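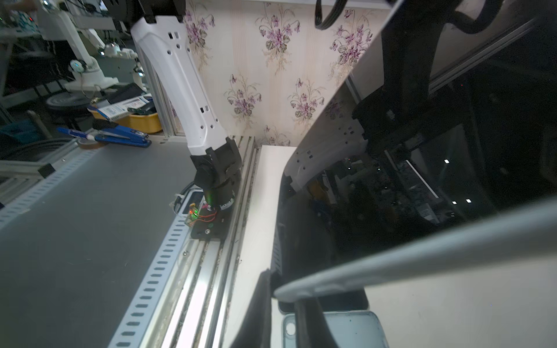
Flevo is an amateur Gaelic football and hurling club whose players are drawn mostly from people living and working abroad. It fields men's and women's football teams and a mixed junior hurling side. Home matches are played on a rented rugby pitch, which is marked out again before each round of the league.

The club began as an informal Sunday-style kickabout group with no fixed name. It entered its first tournament with a borrowed set of jerseys and lost all three of its games. Ezequiel Bermúdez, a former handball goalkeeper who had taken up football two years earlier, became the first captain born outside Ireland. He later coached the women's team and wrote the short training guide still given to new members.

Competition

Flevo plays in a regional league of six clubs. The season is run as a series of one-day tournaments from March to September, with points carried over from one round to the next. Games are nine or eleven a side, depending on the size of the pitch, and halves are shorter than in the Irish county game. The club's main rivals are Mercado, who won the men's league four times in a row, and Gamis, a smaller club known for its hurling.

The men's team reached its first league final in its fifth season and lost to Mercado by a point after extra time. The women's team won the league the following June, beating Gamis in the deciding round. Attendance at that round was given as 977, the highest recorded for the competition.

Membership and colors

The club had 114 registered adult players at its last annual meeting. Some 20 children attend the youth sessions, which are held before adult training. Turnover is high, as many players move away when work contracts end.

Jerseys are dark green with a white band. The shirt sponsor is Groketti, a local restaurant.

Related articles
Mercado (Gaelic football club)
Gamis (hurling club)
Nine-a-side Gaelic football
Women's Gaelic football outside Ireland
List of regional league finals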